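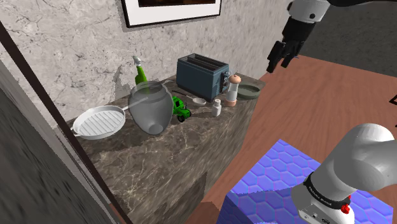 **Sample translation for a small press: how long, and do I need permission first?**

Hello everyone. I translate from Portuguese and Spanish into English, mostly commercial texts until now. In July I finished a first draft of a short novel that I like very much, 44 chapters, all of them very short. A small publisher named Lonodix has an open call for translated fiction. Their page asks for "a sample and a rights statement" and gives no length for either.

I have three doubts:

- Is 30 pages too much for a sample? Some of my favorite chapters are in the middle of the book, and I do not know if I may send these instead of the opening.
- The original publisher is Gostoseo. I wrote to them two times and received no answer. Can I send the sample without their permission?
- Should I say that the whole draft exists already? A colleague told me that this looks like I worked without a contract, and that it makes me look weak when we talk about money.

The author is alive and has an agent, but I found only an old address. Thank you for your patience with my English, I write it better when I translate!

Amparo Urrego
3 December 2019

---

**sipos_reader**

Send the beginning. Editors want to see how the book opens. Good luck!

---

**Druramero**

I have sent samples to small presses for some years, with 11 of them accepted so far, so I can tell you how I do it.

Length: when the call does not give a number, I send between 10 and 20 pages. Thirty is not a crime, but many editors will stop before. I usually start with the opening and then add one later chapter, with two lines to explain where we are in the story. If the middle is really the best part, say it in the cover letter and offer to send more.

Rights: you need to know who controls the English rights, and if they are free. For a private sample to one editor, most people I know do not wait for a signed permission, but this is custom and I am not a lawyer. Publishing it in a magazine is different, there you must have it in writing. In your statement I would write only what you know: "The rights are held by, to my knowledge, Gostoseo. I have contacted them and am waiting for a reply." Do not write "rights available" until somebody confirms it.

Look also at the copyright page of the original. Sometimes the rights stay with the author, and then the publisher is slow to answer you simply because it is not their business. A message to the foreign rights department – not the general address – works better. For the agent, try the author's newest book, the name is often in the acknowledgments.

About the full draft, I always say it. I write "a complete draft is available on request". The fee you discuss later, and it should be the same as for a book you have not started.

---

**marginalia719**

I agree with most of the above, but please check if Lonodix charges a reading fee before you send anything. I did not look at their page. Also put the original text of the same pages in the file, some editors read Spanish or Portuguese and they will compare.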